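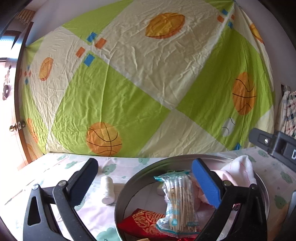 The practice table, with the swabs still in the tin.

Botond wanted the swabs first. I said go for the little white thing on its side, because if you squash a packet of swabs in front of the whole club you never hear the end of it, and he said that was exactly why we should get it over with.

So we were already arguing, and we'd only had the grippers going for 10 minutes!

You have to picture us at his gran's (well, her back room, with the cloud tablecloth on and the big sheet with the basketballs hung up behind). The Lidport round was on Saturday and our team, Zimoten, had come last in October. Properly last. Fekete School got 353 points and we got 32, and Mr Halász wrote both numbers on the board and then just went and made himself a tea.

"Left finger's lazy," Botond said.

"You're lazy."

"Bring it in a bit. More. Stop!"

I stopped. The blue pads hung there on either side, and I could hear his gran on the phone in the hall telling somebody we were doing our homework.

"Swabs," I said. "Fine. But if they go everywhere, you're picking them up."

He grinned at me and shoved his sleeves up, and I started to squeeze.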